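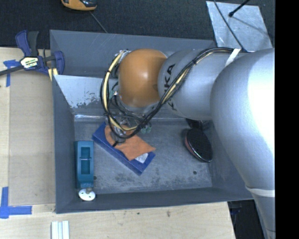 Thursday, after supper

Elsa Vainio has decided that the answer to everything is bins. Big grey ones with tall sloping sides, one per category, and once we've sorted it all into them we shall be a different sort of people. I said I'd give it until August. She wrote that down, which worries me.

I've nothing against a bin as such. What I doubt is the idea that a thing put in a bin has been dealt with. A blue box on the bottom of a grey bin is still a blue box, and it still lies whichever way it fell, corner to corner, taking up twice the room it needs. Elsa says that's why you go back and straighten them. I asked who goes back. She said we'd take turns. I have lived through turns before.

Then the bottoms. All scuffs and dark smudges, worst towards the front, and she would like them scrubbed before we label anything. I had a go at one this evening with the Zendov stuff Farzad swears by (he swears by a lot of things) and after a good long while my arm was sore and the smudges looked much the same to me. Farzad came over, tilted his head and said it was coming up lovely. It was not coming up lovely. I think he just likes the smell.

Holes in the floor of a bin also bother me. Elsa calls them drainage. Drainage of what? We're keeping boxes in them. I can see small screws going straight through and being found by somebody's bare foot. Tape over them, I suggested, and got told that tape always peels, this from a woman who has mended half the house with it.

Vesna rang while I was drying my hands. She did the same with her garage last year, the Jutgate system, three sizes and a booklet. I asked how it was going and there was rather a long pause. She can find the Christmas lights, she says. She couldn't find the car jack, but she never could.

To be fair, and I'm trying to be, the worktops do look better with nothing piled on them. Pale wood shows every ring and crumb, so I suppose we shall now have to wipe it. Nor am I sorry about the carpet. Dark charcoal hides the dirt, and I mean to let it go on doing so.

Six more to sort. Elsa wants to start early on Saturday, before Aleksi turns up with his van and his opinions. I've said I'll be there – I haven't said I'll be cheerful.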